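Taswood College - Beauty Therapy Level 3
Unit 6 handout: waxing, prep and aftercare

Read before the practical. Consultation card first, every client, even regulars. Ask re retinoids, blood thinners, recent sunburn. Any yes - stop, check with tutor.

Patch test 24 hrs before. Inner arm, small area, write it on the card.
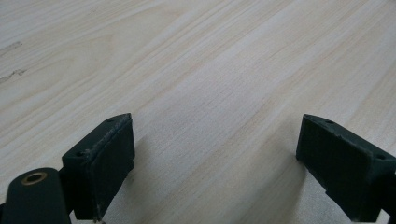

One of last year's group asked whether a regular client could skip the patch test if the wax brand was the same. No. Formulas change, skin changes, do it anyway.

Hair length: grain of rice or so. Too short and it snaps, too long and it hurts more then it should. Trim first.
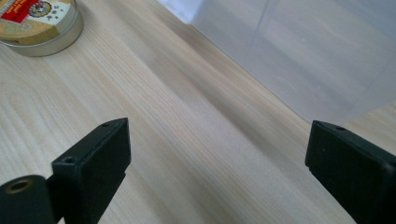
Strip wax goes on thin, with the growth, off against it. Hold the skin taut. No double dipping, new spatula each time. Keep your aftercare balm in something with a proper lid - a round metal tin like the one on the table is fine - and label it with the date opened.

Aftercare, tell them AND give the leaflet:
No hot baths or sauna, 24 hrs
No perfumed products

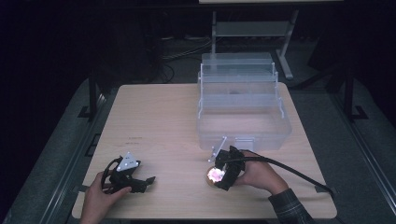

No gym or tight clothing the same day either. Gentle exfoliating after three days, not beofre.

Atine worksheet due in June.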